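About Drallovura

Drallovura develops control and planning software for robotic arms working with everyday objects. The organisation was established by Gerrit Maluleke, who continues as Director, and is based at Varnalton. Rozália Bognár is Head of Planning Software and is responsible for the technical programme.

We employ 17 people. The majority are software engineers, with a smaller group responsible for test cells, calibration and documentation.

Our Work

The organisation's principal product is Valavari, a motion planning and control library licensed to manufacturers, integrators and university laboratories. Valavari accepts a task description and a model of the workspace and returns a trajectory that respects joint limits, clearance and permitted contact. It is supplied with tools for replaying recorded motion, comparing planned and measured joint positions, and labelling the point at which a task departed from its plan.

A second product, Parsons, is the perception component. It estimates the pose of household and workshop items and reports its confidence in each estimate to the planner. Customers may license Parsons separately. Its interfaces are published in full, and changes to them are announced one release in advance.

Current Programme

The present programme concerns articulated objects: bins, drawers, cupboards and other items with a part that turns or slides. Planning for such objects requires the software to maintain an estimate of the hinge or rail and to revise that estimate while the gripper is close to the object. The reference set comprises 208 tasks, organised into nine families. Each release of Valavari is assessed against the complete set before it is made available to licensees.

Lidded bin family, gripper at the bin with the lid raised:
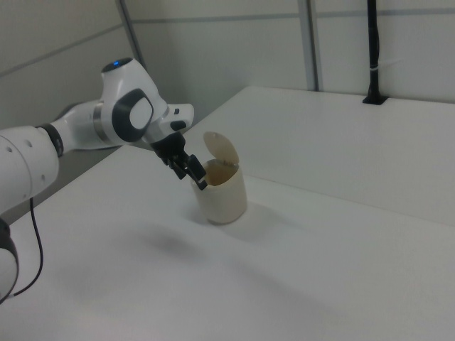
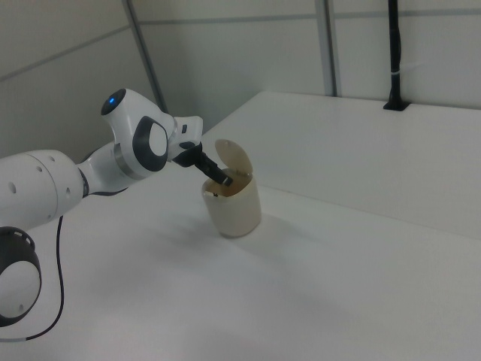 Quality and Release Practice

Software changes are reviewed by two engineers and run in simulation before they are permitted on hardware. A minimum of 400 simulated trials is required for any change to the trajectory generator. Results from the test cells are retained with the software version, controller settings and calibration record under which they were obtained, and are available to licensees on request.

Version 9 of Valavari was released on July 4, 2023. Licensees should refer to the release notes for changes to collision checking behaviour.

Enquiries

Licensing and research enquiries should be directed to the Varnalton office. Visits to the test cells are by appointment and must be authorised by the Head of Planning Software.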